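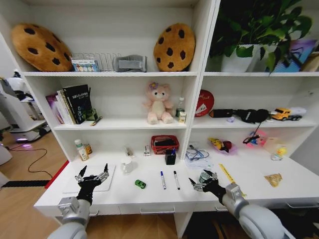 Shelf by the desk, January. Cookie cushions still up top with the dish rack.

Notebook, dye bench. Started 7:40 a.m., first coffee already gone.

Picking up where I left off with the walnut. The hulls Garnet Perron dropped at the back door in fall have been soaking in the lidded pail all this time, and I finally strained them this morning through an old pillowcase. Smell is what you'd expect (swampy, a bit like a boot). Colour of the liquor is gorgeous though, nearly black in the pail and a proper cola brown when I tipped a bit into a jar and held it to the window.

Goal for the week is to get a repeatable mid-brown on the Fehr wool without iron. Last batch went streaky and I blamed the yarn, which was unfair of me. Going back over my notes I'd crammed four skeins into a pot meant for two and then gone off to answer the phone. So, smaller lots this time and I stay in the room.

Weighed out 200 g of the Fehr, the two-ply, dry. Split it into four little skeins, each tied loosely in three places with cotton. The ties I did last time were much too tight and left white bands like a raccoon tail. Kirsten thought they looked deliberate and wanted to keep one. She can have it.

Scour: warm water, small squirt of the neutral soap, forty minutes without poking at it. Water came off quite yellow, more than I'd have guessed from wool sold as clean. Second scour came off nearly clear. I'm going to start writing "scour twice" on the label when the yarn comes in, because I forget every single time.

Mordant question. Walnut doesn't need one, everyone says so and I believe them, but I want to see if alum shifts the shade, so skeins A and B went in plain and C and D got alum at the usual rate for this bench (see inside front cover, the number hasn't changed). Brought C and D up slowly over an hour and let them sit in the pot while I had lunch.

Dye pot. Used the big enamel one, the one with the chip on the outside of the rim. Chip is still only on the outside, I checked. Liquor plus enough rainwater to cover. It took ages to come up to heat - the left element is getting lazy again, and I ended up moving the whole sloshing thing to the right one, which I don't recommend doing alone. Thermometer clipped on the side. Kept it under a simmer, and I mean well under, no bubbles at all.

All four skeins in together at 1:15. Turned them with the glass rod every ten minutes or so. Pulled A and C at the half-hour mark and left B and D for the full 2 hours.

Results, still damp, so take these with some salt:

A (plain, short): warm tan, like milky tea. Very even. Best evenness I've had off this pot.

B (plain, long): the brown I was after, or darn close. Slightly redder than I pictured it. One pale spot where it had been lying against the tie.

C (alum, short): yellower than A by a fair bit. Not my favourite.

D (alum, long): deep golden brown, quite handsome, but it's a different colour from B and not just a darker version of it. I'd use it for something. Kirsten Arsenault came in around then and went straight for D, so there's one vote.

Exhaust bath: there was obviously loads of dye left, so I threw in the sad grey practice skein from the Stillerance order, the stuff that pilled so badly on the swatch. It came out a lovely heathered mushroom! I'd been about to bin that yarn. There are a few more skeins of it in the tub under the bench and I think they should all go through the leftovers, one after another, so we can see how far the bath stretches. Would make a nice gradient for the spring shawl if the steps aren't too tiny.

Rinsing note for anyone else using the back sink: the drain is slow again. I let the rinse water sit in there while I hung things up and it left a brown ring that took baking soda and real elbow grease. Rinse in the pail, then dump the pail outside. And please wear the gloves, I've got one brown thumb that will be with me until the end of the month.

Cost stuff while I think of it. The Wakon invoice came in at 1,263 dollars for the undyed cones plus freight, and freight was a bigger slice of that than I liked. Kirsten figures we should order jointly with the weavers next time and split it. I'm fine with that as long as somebody else does the adding up. I'm also going to ask Garnet if he'd take a few balls of finished yarn for the hulls, seeing as he won't take money and I feel bad about it.

Rubbing test once everything's dry. Plan is the white cotton square, fifty strokes dry and then fifty with the cotton dampened, same finger if possible. Last year's walnut did fine dry and left a faint smudge damp. If B does the same I'll live with it for hats but I won't put it next to cream in a colourwork yoke, and I'd want a warning on the tag.

For the light test, I wound B and D around cards with half of each covered in foil and taped them to the south window. Wrote the letters on the back in pencil this time. Marker faded before the yarn did on the last round, so I had a lovely set of results and no idea which was which.

Things I'm stuck on:

The red cast in B. Could be the hulls (they were pretty ripe when Garnet raked them up), could be the rainwater, could be heat. I was careful with heat, so I'm leaning toward the hulls. Only way to tell is to run a skein in tap water with everything else the same. Ours is hard enough to fur a kettle, so it ought to show up if water's the thing.

Whether to try the Cillalitz blend. It's half something plant-based and I don't think the walnut will grab that half at all. Might give a frosted look, might give mud. I'd risk 50 g on it but no more, it's the priciest thing on the bench.

Storage. The strained liquor is in two lidded jars in the cold room, labelled DYE NOT COFFEE on the lids and the sides. If there's mould on top next time it can be skimmed off outside with the bad spoon. The spent hulls are spread on newspaper by the back step. Keep them away from the tomato bed, walnut's hard on tomatoes and I've already been scolded for it once.

4:30. Everything hung on the rack by the window with a towel underneath. A is drying lighter than I expected, quite a lot lighter. B is holding. The mushroom one is my favourite of the day and I didn't even plan it, so I've gone back and written down what I could remember: it went in right after D came out, heat off, lid on, and I pulled it when I finished sweeping.

Next session: rub test, tap water skein, second round of exhaust with the rest of the Stillerance. Ask Kirsten where she put the good scale. Need more cotton for ties.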